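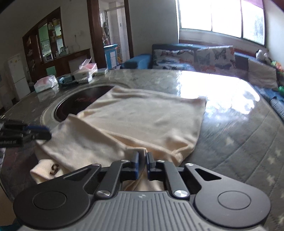

How much does a team's pressing drop off when a two-leg tie is played three days after a league match? Teams in our sample made fewer high presses in the second half of the cup game, and nearly all of that drop came after the hour mark.

4.2 Pressing and short rest

We were thrilled to find such a clear pattern, as earlier work on short rest has mostly looked at total distance run, and distance hides a lot. A tired forward can cover plenty of ground just jogging back into shape. Pressing is different (it takes a sprint, a teammate who goes at the same moment, and a back line willing to step up behind them both), so it seemed a much better place to look.

Our coders marked 3409 pressing actions across 40 matches, using the Flullgate tagging sheet described in Section 3. Fitzgerald coded every first leg and Ó Néill every second leg, and then they swapped 17 halves to check agreement. The hardest calls were the lone chases, where one striker runs at the goalkeeper and everyone else stays put. We kept these in the count but gave them their own label, and we are very glad we did!

Figure 4 plots the actions by quarter hour for the short-rest and long-rest groups. The two lines sit almost on top of each other until halftime. After the hour the short-rest line falls away, while lone chases hold steady or even rise a little. In other words, somebody still wants to press, but the rest of the team has stopped going along. Coaches who read an early draft recognized this right away.

Figure 4. High presses per quarter hour, short-rest and long-rest teams. Lone chases are drawn as a dashed line.

The December matches deserve a closer look. Squads were stretched, several ties were played on heavy fields, and the Ó Dálaigh rest index, which counts travel as well as days off, separates the teams better there than days off alone. We reran the model with the index in place of days and the late drop held up nicely. Substitutions muddy the picture somewhat: a fresh winger brought on after the hour lifts the count for a short spell, and we return to that in Section 4.3.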